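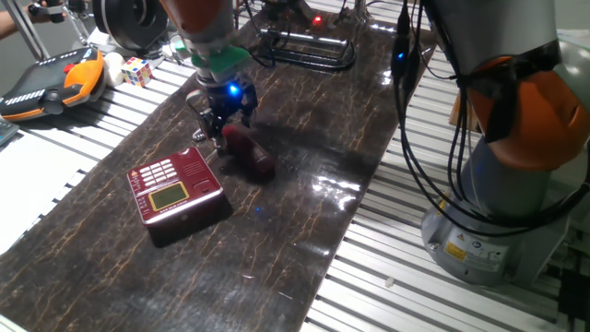
The keypad side still answers, according to a member posting from Pastau, but the card side has gone deaf on two of the old boxes in the past year, and the question was whether it is worth opening them up or better to swap the lot.

My reply is under the quoted message. I kept the part of it that matters.

> We have 40 people on cards and the rest punch in with a code.
> Since May the cards need three or four tries in the morning.
> By lunch it is fine again. The clock keeps time and the
> display is readable. I wiped the front with a damp cloth and
> that did nothing. The supplier (Draslow) says they don't
> repair them anymore and sent a price for new ones. Before I
> sign anything, has anyone fixed this kind of fault? And can
> the punches be gotten out if the box dies for good?

Yes to both, in my case.

We have the same sort of terminal in maroon, the one with white keys to the left of the screen and the small round sensor spot next to it. Ours did the same thing every cold morning. Check the power supply first. Ours was putting out less than it should until it warmed up, and the reader was the first part to notice. The keypad and display carried on as if nothing was wrong. A replacement supply fixed it the same day. Match the voltage and the plug polarity to the label on the old one.

If that doesn't help, try a card that has never been used. Some of our people kept theirs in a back pocket and the cards were cracked – you could only tell by bending them.

On getting the data out: do it now, while the thing still runs. Ours held 1,277 punches when I pulled them, and the export took 20 minutes over the cable. Save the user list separately. It does not come along with the punches, at least not with the Prineo software we use, and I had to type the codes back in by hand.

When you take it off the wall, put something soft under it. The keys and the screen are on the same face, and a bare metal bench will mark both. Take a photo of the wiring before you pull anything. The door release on ours was on the same block as the power, and I mixed them up once.

I would not buy new ones yet. If you do end up needing one for parts, Goicoechea had used units in their last list, sold untested. Ask them whether the mounting plate is included – mine came without.

What does your supply read first thing in the morning, with the reader connected?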